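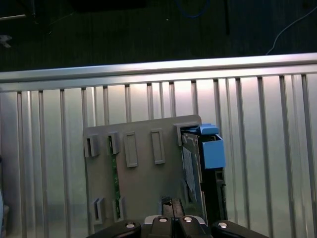
Where do the little screws go when you take a computer apart?
In a jar lid, one lid per part, and don't move the lids.

Monday, ran in late again, bus. Computer day. Got the dark floor mostly swept, cables still all over it, blue one, white one, will tape them down tomorrow (said that last week). Plate with the clips leaned up by the ribbed metal panel, looks like a tiny radiator grill. Need to find out which way up it goes. Asked Mitra, she thinks clips at the top. Hooman thinks she's wrong. Lunch was crackers.

Old Zudar notes say blue plastic is always a thing you pull or push. Not sure I beleive that but trying it.
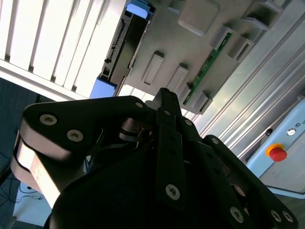 Negash Repair Club, Bench Diary

Blue bits at both ends of the long black strip with the teeth. Wrote it down so I dont forget. Light was good by then, proper sun coming in, didn't need the lamp. Marjan wants a parts list by Friday, 2 pages max. Fine. Roya wants it typed. Less fine.

Coffee. Then back to it.

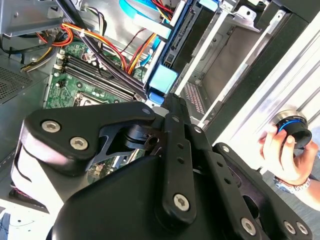 2 min read

Green board, the memory slots, the metal frame for the processor. Orange and red wires with the small white tie on them, leave the tie ALONE, last time I snipped one I spent the whole evening sorting wires. Big black cable bundle goes over the slots, must remember that for putting it back. Ehsan says draw it. I can't draw. Drew it anyway, looks like noodles.

Still to do: label the lids, tape, look for the good screwdriver, call Roya back. Home by eight if the bus comes.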